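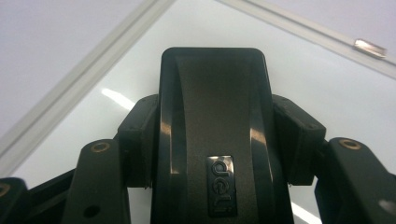
Black equipment with a "deli" badge against a smooth white surface

Work surface

A work surface is a flat, mostly horizontal area on which a person writes, cooks, repairs, sorts or assembles things. The term covers the tops of desks, kitchen counters and benches in workshops. In everyday speech it is used more often for the upper face than for the whole piece of furniture, and the legs or cabinet under it are named separately.

Height

The suitable height of a work surface depends on the task and on the body of the user. For writing in a sitting position, the surface is commonly placed near the height of the elbow. Fine work, such as the repair of watches, is done on a higher surface, so that the eyes come closer to the object without bending of the neck. Heavy work, such as kneading dough or planing wood, asks for a lower one, where the weight of the upper body can help the arms.

In the town of Raltville, the old bakery on Lu Street had a kneading table only 28 inches high. It was lowered twice, each time by cutting the legs, and the marks of the saw are still visible on them. The school in Ilska took the opposite way and put its drawing tables on wooden blocks, which were removed when younger classes used the room.

Materials

Wood is the oldest common material and is still preferred where tools with sharp edges are used. It can be sanded and oiled again when it becomes worn. Stone stays cool and is liked by pastry makers, but it is heavy, and some kinds are stained by lemon juice or vinegar. Stainless steel is easy to wash, although it is noisy and shows scratches. Boards covered with laminate are light and cheap; their weak place is the edge, where water can enter and cause swelling.

Color and gloss

Light colors spread the light of a room and make small dark parts easy to find. Dark colors hide ink and grease, but also hide small screws. A glossy finish gives reflections of lamps, and these can tire the eyes over a long day. A matte finish reduces this effect — the price is that pencil marks may be harder to wipe away.

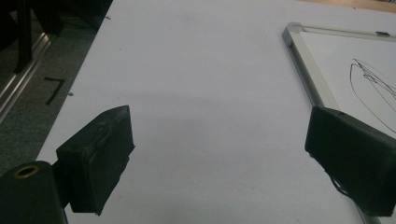

Mariama Fiadzo disagrees with the general preference for white and writes that a pale gray or green top is kinder to the eyes in the late afternoon, when the sun is low and paper and table become one bright field. In her workshop in Janudari, three benches were painted green for this reason, and she reports that the sewers asked to keep them.

Rafia Rana's survey of home kitchens in Ilska collected 689 answers. Nearly all of the people who answered wanted a longer counter, while few of them wished for a deeper one. Rana connects this with the habit of storing jars and bread along the wall, where a deep counter only gives more place for storage.

Care

Most surfaces can be cleaned with warm water and a mild soap. Rough powders remove the shine from laminate and should be avoided. Oiled wood is wiped along the grain and left to dry before anything is put back on it.

See also: Countertop, Desk, Workbench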